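23 Apr 2026
bench notes, wallpaper + small display stuff

Started late. Paste from Tuesday's batch had skinned over so mixed fresh, left it 15 min, stirred again. Still a bit lumpy at the bottom of the bucket, used the top half only.

Flatau roll is done. The big floral, lavender-white ground. Used the last of it on the offcut board by the sink so there is one flat piece to test cleaning on. Notes on the paper so far:

- soaks fast. Paste the wall, not the paper, next time. Two strips stretched on me before I got them up
- seams ok from arm's length, not ok close up. Roller too hard, pushes paste out onto the face. Wipe right away with damp sponge, dont rub
- repeat is big, so matching wastes a lot. Lost 50 cm off one drop for nothing
- pinks hold up under the sponge. Blues not tested yet

Order no. for the roll was 2,314 on the Rillport sheet, writing it here becuase the label went in the trash. If anybody reorders ask for same batch, the Jorbridge sample of the "same" paper is visibly yellower and will show next to this one.

Then the little shelf. Wanted to see if small figures read at all against a pattern this busy. My worry was everything pink would vanish into the peonies.

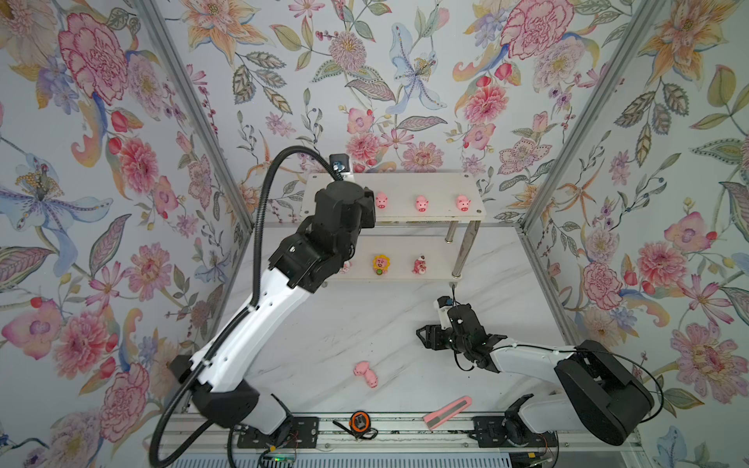
Pigs on top board, sunflower and strawberry bear on the lower one. White marble-look floor, floral walls.

Verdict on the layout: pigs better than I expected, the white board gives them a clean line to sit on. Three in a row is fine, maybe pull them further apart. Sunflower is easiest to find by a mile, yellow is the only thing the paper hasnt got much of. Bear ok thanks to the darker body and the cap.

Would move shelf left a little so it sits centered on the back wall. Right now slightly off and once you see it you keep seeing it. Also try a plain backing card behind the top tier, grey or that dull green from the Venter swatch book, 20 cm tall, just to compare. If card wins then the paper is too much for small things and we keep it for bigger pieces.

Shelf itself: like the chrome legs. They want a wipe with the dry cloth before anything gets judged by a customer. Lower board needs more headroom if we ever put taller figures there, sunflower is about the limit I'd go for looks.

Floor question again. Marble with grey veins next to watercolor flowers. I thought it would fight, it doesn't much, veining is faint. Keep. A wood-look sheet was the other idea, not bothering now.

To do
cut backing cards, both colors
sponge test on blue area of offcut, then again after a full day drying
new soft seam roller, the hard one goes in the floor drawer
ask Rillport if they have any of the old batch left, even a part roll
wash bucket!! left it soaking, paste is like glue on the rim already

Brush with the taped handle is shedding, picked four bristles out of one strip. Binned.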